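プロジェクト実習報告書 第3班
双腕ロボットによる荷詰め作業中に発生した右手停止不良について

1. 概要
本報告は、2月の実習期間中に双腕ロボットで発生した停止不良の経過、原因調査および対策をまとめたものである。課題は、卓上に置いたリュックサックに小物を収納する動作の遠隔操作と記録であった。全541試行のうち17試行で右手の把持解除が遅れ、うち5試行では保護停止に至った。人的被害はない。

2. 構成
腕部の制御にはNerkov製コントローラ、手部の駆動にはLundgren製ドライバを用いた。操作指令は班で作成した中継プログラム「Nevness」を経由して両者に送られる。リュックサックは作業マットの中央に平置きし、収納対象の小物はマットの奥側に並べた。ストラップは固定していない。

3. 事象の経過
最初の異常は火曜日の午後の試行で記録された。右手でストラップを引き寄せた後、操作者が開放指令を出したが、指が閉じたまま腕だけが後退した。ストラップに張力がかかり、リュックサックがマット上を右方向に移動した。腕部の過負荷検知が働き、保護停止となった。操作者は非常停止ボタンを押した後、手動で指を開いてストラップを外した。

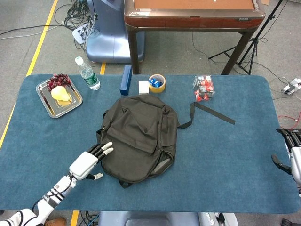
同日中に再現試験を行ったが、単独の開閉動作では異常は出なかった。腕の後退と手の開放をほぼ同時に指令した場合に限り、遅れが再現した。このため、機械的な引っ掛かりよりも通信側の問題を先に疑うこととした。

4. 原因調査
Nevnessの送信ログを確認したところ、腕部と手部の指令は同一の送信キューに入っていた。腕部の軌道指令が連続すると、手部の開放指令は後方に回され、最大で70ミリ秒を超えて滞留していた。ドライバ側には指令の有効期限が設定されており、期限を過ぎた開放指令は破棄される。破棄時のエラー通知は返っていたが、中継プログラムはこれを受信せず、画面上は「開放済み」と表示されていた。
つまり、操作者は指が開いたものとして腕を後退させていたことになる。遅延した17試行のうち保護停止に至らなかった試行では、次の開放指令が届いて指が開いていた。
なお、指関節の分解点検も行ったが、異物、摩耗とも認められなかった。ケーブルの導通にも異常はなかった。

5. 対策
(1) 手部指令を独立した送信キューに分離し、開放指令の優先度を最上位とした。
(2) 画面表示を指令値から関節角の実測値に変更した。
(3) 開放が確認されるまで腕の後退速度を制限した。
(4) エラー通知を受信した時点で腕を一時停止させる処理を追加した。
変更後、異常が出た条件で70試行を実施し、把持解除の遅れは記録されなかった。ただし(3)により1試行あたりの所要時間は延びている。制限速度の値は暫定であり、調整の余地がある。

6. 安全面の問題点
初回の停止時、操作者が非常停止ボタンに手を伸ばすまでに間があった。ボタンは操作席の後方に置かれており、操作装置を装着したままでは届きにくい。ボタンを操作席の前方へ移し、試行開始前に位置を声に出して確認する手順を加えた。
また、停止後に指を手動で開く手順が文書化されておらず、初回は駆動電源を切る前に手を触れていた。これは実習室の規則に反する。現在の手順書では、駆動電源の遮断、表示灯の消灯確認、張力の解放、指の開放の順としている。

7. 残課題
ストラップのように一端が自由な対象物では、指が開いた後も布が指先に残ることがある。今回の対策はこの場合を検出できない。手首の力覚センサの値を併用する方法をGetcombeの公開ライブラリで試作中であるが、しきい値が対象物の重さに左右され、空のリュックサックでは誤検出が多い。次期の班には、変更前後の送信ログと改訂した手順書を引き継ぐ。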